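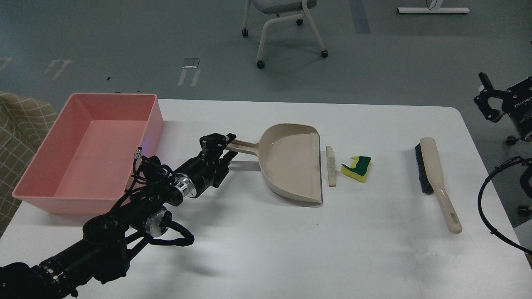
Speaker notes – "Why the booster schedule moved, and what to tell people at the front desk"
Sosina Kahsay
Sunday, December 11, 2022, Mirthorpe community hall, after the lunch break

Slide 1. Title

Wait for people to sit down. They'll still have coffee. Say hello, thank the Mirthorpe clinic for having me back, and say how nice it is to see faces I only knew from the phone all through last winter.

I'm a nurse by training and I've spent most of my working life around vaccines of one kind or another, mostly the dull kind that come in the same box every year and cause no fuss. So when I was asked to talk about shingles vaccination for older patients, I was very happy, because shingles is a subject I can go on about for hours and my family has asked me to stop doing it at dinner. You have me for forty minutes. Please stop me if I go past that.

Ask for hands: who has had shingles, or has looked after someone at home with it? Let one or two people tell their story if they want to. Don't rush this. It does more than my first three slides.

Slide 2. What shingles is

Keep it plain. If you had chickenpox as a child, the virus never left. It settles down in the nerves near the spine and stays quiet, often for decades, and then one day, usually when we're older or run down or on a medicine that dampens the immune system, it wakes up and travels along one nerve to the skin. That's why the rash tends to come up on one side only, in a band. Patients love knowing this. I've had people pull up their shirts in the grocery store to show me.

The rash itself mostly clears in a few weeks. The trouble is the nerve pain that can stay on afterward, for months and sometimes much longer. I want the reception staff especially to hear this part, since you're the ones who get asked "is it worth it for a rash?" A gentle answer is that we're vaccinating mostly against the pain.

(Common question here: can you catch shingles from someone? No, you can't catch shingles itself, but a person who has never had chickenpox or the vaccine can catch chickenpox from the fluid in the blisters. Cover the rash, wash hands, stay away from newborns and from pregnant women who aren't immune.)

Slide 3. Two doses

The vaccine we use is given as two doses, normally two to six months apart. Everybody in this room knows that, and still the second dose is where we lose people. The first dose introduces the immune system to a piece of the virus. The second brings the response up and, as far as we can tell, helps it last. I sometimes tell patients it's like being introduced to somebody at a wedding and then meeting them again at a birthday party – after the second time you remember the name. It's not a perfect comparison but it gets a smile and they book.

Stress: late is fine. If somebody turns up at eight months, or at fourteen, give dose two and don't start over. We had a run of phone calls in July from patients who believed they'd "lost" the first one and were embarrassed to come in. Some had stayed away for weeks over it. Please, please tell them they haven't lost anything.

Slide 4. Our numbers from the Zalley sites

Now the one slide with figures on it. Read it out slowly, the back rows can't see the screen.

3,128 patients given a first dose.
882 of them with no second dose on record when the list was pulled.
322 of those reached by phone and booked in.

Pause. Say that 882 is a big number and I felt pretty low when I saw it. Then say that the calls were made by two people, in between everything else they do, with a script that fit on one side of a sheet of paper. If anybody from the Zalley team is in the room ask them to wave.

Be careful with this slide. It isn't a study. We had no comparison group, and some people on the list surely had their second dose at a pharmacy or while visiting a daughter in another state, and it never made it back to us. What I'd like folks to take from it is that a phone call is worth making. I wouldn't go further than that, and if someone asks me for a percentage to put in a newsletter I'm going to say let's talk afterward.

Slide 5. What people said on the phone

These are from the callers' notes, with names taken out. Read maybe four of them, depending on time.

"I thought it was one and done."
"My arm hurt so much the first time that I put it off."
"Nobody called me."
"I was waiting for my husband so we could go together."
"I got my flu shot, isn't that the same?"
"I moved, and I didn't know who to ask."

The sore arm is the one to spend a minute on. It's a vaccine that people feel. A sore arm, tiredness, a headache, some shivering, maybe a day on the couch. If we don't say so beforehand, they go home and think something has gone wrong, and then of course they don't want dose two. If we do say so, most of them are quite cheerful about it. Suggest booking it for a day with a quiet day after it. My own mother had hers before a family lunch and has not let me forget it.

Also give the other side. Anyone with trouble breathing, swelling of the face or throat, or hives all over needs emergency help right away, and the desk should know to say that without looking for a nurse first.

Slide 6. The reminder system

Short slide. Preltetti is the reminder tool the group bought last year, and some of you like it and some of you have told me at length that you don't. I've no wish to sell it to anyone. The thing to check is whether the second-dose reminder is switched on for your site, because it comes switched off. Kun sites switch it on by hand, from the vaccine page, and it has to be done for each vaccine separately. I missed this myself for quite a while.

Texts work nicely for some patients. Others never look at them, or think they're a scam, and I can't blame them with the messages I get on my own phone. For anyone past eighty I'd still pick up the phone, and I'd call mid-morning, after breakfast and before the doctor's appointments and errands start.

If there's an argument about the software, let it run for a minute and then move along.

Slide 7. Who should wait, who should ask first

Go through these by talking, don't read the slide.

People who are in the middle of an episode of shingles should wait until it has passed. People who are sick with a fever, same thing, come back when you feel better. A cold with a runny nose is no reason to cancel. Anyone who had a serious allergic reaction to the first dose shouldn't have the second. Pregnant patients should hold off and talk with their doctor.

People who have already had shingles can and should still be vaccinated. Say this twice. It's the thing I'm most often asked in the parking lot.

People on treatment that weakens the immune system are often the ones who need it most, and for them the second dose may be given sooner, at one to two months. Don't decide that at the front desk. Put a note in the chart and ask the nurse.

Slide 8. Some words that help

I've been collecting these for years, from listening to people who are better at it than me.

Instead of "do you want to book your second one?" try "let's find a day for your second one." It's such a small change and I was doubtful about it.

Instead of "you're overdue," try "you're ready for your next dose."

When someone is worried, ask what they've heard, and then let them finish – really finish, even when there's a line. I know what the line looks like on a Monday. I've stood there too.

And write the date of the second dose on a card, on real paper, and put it in their hand. It goes on the refrigerator and there it stays.

Slide 9. Questions

Leave ten minutes. Likely ones:

Can it be given with the flu shot? Yes, same visit, different arm if they'd like.

What about people who had the older one-dose vaccine? They should still get the two doses of the current one, at least eight weeks after the old one.

What does it cost the patient? It depends on their plan. Send them to the billing desk and don't guess. I guessed once.

How long does it last? Protection has held up well over several years of follow-up, and the people in those studies are still being watched.

Thank everyone again. Handouts are on the chairs by the door, large print at the bottom of the pile. Remember to collect the clicker, it belongs to the hall.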